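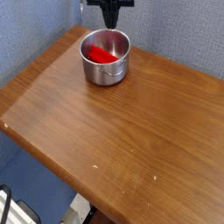

Fig. 7.1 — Pince au-dessus du bord de la casserole, doigts fermés ; l'objet rouge se trouve dans le récipient.

Chapitre 7
Estimation d'état et saisie dans un récipient

7.1 Position du problème

Les chapitres précédents traitaient de la saisie sur un plan dégagé. L'objet y était accessible sur tout son pourtour, et la seule contrainte géométrique provenait du support. On considère maintenant un objet souple placé dans un récipient rigide à paroi verticale. L'espace admissible pour les doigts se réduit au volume compris entre l'objet et la paroi, et l'erreur tolérée sur la pose du récipient devient du même ordre que le jeu disponible.

Le montage de référence est celui de la figure 7.1 : une casserole en inox à paroi droite, munie d'une anse en fil métallique, posée vers le fond du plan de travail. La boucle de commande est exécutée par le planificateur Ilis ; la perception est confiée au module Habte, qui publie une estimation de pose toutes les 20 ms. Les journaux utilisés dans les exercices ont été enregistrés avec l'outil Flisever.

7.2 Décomposition de la tâche

On note R le repère lié au récipient, dont l'origine est le centre du cercle du bord et dont l'axe z est dirigé vers le haut. La tâche se décompose en quatre phases : approche au-dessus du bord, ouverture, descente, fermeture. Chaque phase est associée à une garde, c'est-à-dire à une condition booléenne évaluée à chaque période de commande. Le passage à la phase suivante n'est autorisé que si la garde reste vraie pendant 200 ms consécutives.

La garde de descente est la plus délicate. Elle exige que la projection des deux extrémités de doigt dans le plan du bord soit intérieure au cercle, diminué d'une marge m. Le choix de m résulte d'un compromis : une valeur trop faible expose au contact avec la paroi, une valeur trop forte interdit l'ouverture nécessaire pour encadrer l'objet. 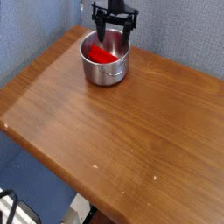 L'orientation de la pince autour de z constitue le dernier degré de liberté à fixer. Pour un objet allongé, on aligne en principe l'axe d'ouverture sur la petite dimension. Cette règle suppose que le grand axe soit correctement estimé — hypothèse fragile lorsque le métal poli renvoie la couleur de l'objet et étend artificiellement la région segmentée.

7.3 Effet des reflets sur la segmentation

Un seuillage en teinte suffit rarement. Sur la séquence Kadoreck, qui comporte 534 images, le seuillage simple produit un contour erroné sur 272 d'entre elles. Adel Zaki propose d'écarter les pixels dont la teinte est compatible avec l'objet mais dont la position, reprojetée dans R, tombe sur la paroi intérieure. Le filtre obtenu ne requiert aucun apprentissage ; il suppose en revanche que la pose de R soit connue avant la segmentation, ce qui impose un ordre d'exécution strict dans le graphe de perception.

La section 7.4 établit le modèle d'observation du bord. On y suppose acquises les notations du chapitre 3 sur les transformations rigides et la propagation des covariances.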